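4. Teaching the pair a tidying-up job

By now you should have both arms bolted down, powered and talking to each other (if you haven't, go back to section 3, because none of this will make sense). Now we get to the bit everybody buys a Wuvano for, which is getting it to do a chore.

I'll be straight with you about what to expect. I've had mine running on household jobs since February, and it's good at some of them and hopeless at others. Putting bottles and jars away is the one I'd start with. Glass is stiff, it stays the shape you left it, and the gripper gets a decent hold on it. Cloth is another story, and I'll come to that in 4.3.

4.1 Before you switch to Teach

1. Clear your own mugs, phones and paperwork off the table. Things that belong to the job can stay.

2. Check that both arms can swing through their full reach without pulling on a cable. Do this by hand with the motors off. I use big lazy loops and they've never snagged, but a tight loop will stop the wrist dead.

3. Choose your items. Start with empty ones! Senyo Sowah started with a full jar of pickled beetroot and I still hear about it.

4. Put the tray or rack where the right arm can reach every section. The back row is the one that catches people out.

Caution: the rail teeth are exposed. Keep sleeves, hair and fingers well away from them whenever the power light is on, even if nothing is moving.

4.2 Running the lesson

5. Press Teach and wait for the double beep. Guide the right gripper to the neck of the first bottle, close it slowly, and stop as soon as it has a grip. More squeeze doesn't help.

6. Lift, move across, and hold over the table for a moment before you carry on to the tray. The controller uses that pause to split the job into two halves, so if the second half goes wrong you only have to teach that part again.

My own table is set up for the bottle job, with the yellow compartment tray on the right and the next few bottles lined up towards the back. The right arm has a brown glass one in its gripper.

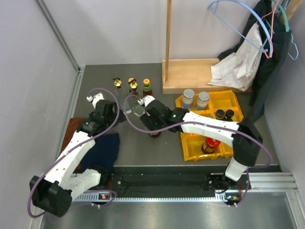 7. Set the bottle down, open the gripper all the way, and back straight off before you go sideways. Going sideways first will knock over whatever is next door.

8. Press Save and repeat with a different bottle. I did 24 lessons before I let it try by itself, and I wouldn't go lower.

Note: mix up your shapes. If you only teach it tall bottles it'll make a right mess of short jars.

4.3 Cloth, hangers and other trouble

9. Load the Sorkness add-on from the Jobs menu if you want to try folding. It's slow, and it wants both arms.

10. Lay the cloth as flat as you can. Mine copes with a tea towel most days. Crumpled things it picks up happily enough and then has no idea what to do with, and getting a shirt onto a hanger is beyond it so far. Esperanza Ferreira has had one success with a shirt on hers and we're all very jealous.

11. If an arm stops with error 755, it has lost track of the edge of the cloth. Press Release, lay the cloth out again and restart from the last pause.

So can it do your chores yet? One of them, slowly, while you stay in the room. Keep the stop button within reach and turn to section 5 for cleaning the grippers.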